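In Praise of the Tool Panel

I have a strong opinion about drawers, and it is that small things should not live in them. Small things belong upright, in the open, in a holder made to their shape. I came to this late (I was 34 and had lost the same feeler gauge for the second time in a month!) and I have been a pest about it ever since.

My friend Hertta Kokkonen got me started. She had a panel at her bench in Istcombe with a slot for every thin thing she owned, and she could reach over and put a hand on the right one while still talking to you. I went home and emptied my top drawer onto the floor. There were rulers in there, scrapers, shims, a card of blades I had bought twice because I never found the first lot. All of it was flat and all of it had slid under everything else, as flat things do.

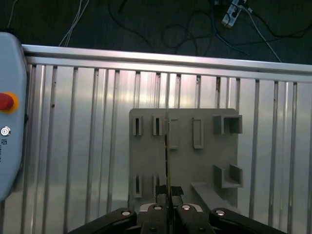 What I love most is the slot. A hook is fine for pliers, and I won't hear a word against a good shelf, but a narrow slot does something lovely for a thin piece of metal or plastic. It holds it on edge. You can grab it by the part that sticks out, and when you're done it goes back in with one push. And an empty slot tells you right away that something is still out on the bench, or in your back pocket, or (in my case) in the kitchen.

Deepak Nautiyal, who shares my garage on weekends, thinks I've gone too far. He says fixed holders lock you in, and that the day you buy a thicker ruler the whole arrangement is wrong. He has a point. I have redone one corner of mine already, and I'll be redoing it again once the new square arrives. But I'd take an afternoon of rearranging over another year of digging, and I enjoy the rearranging anyway!

If you want to try it, start with the flat stuff. Leave a little more room between slots than you think your fingers need, and put the wider holders where your better hand lands. Mine are on the right. Deepak is left-handed and complains about this every Saturday.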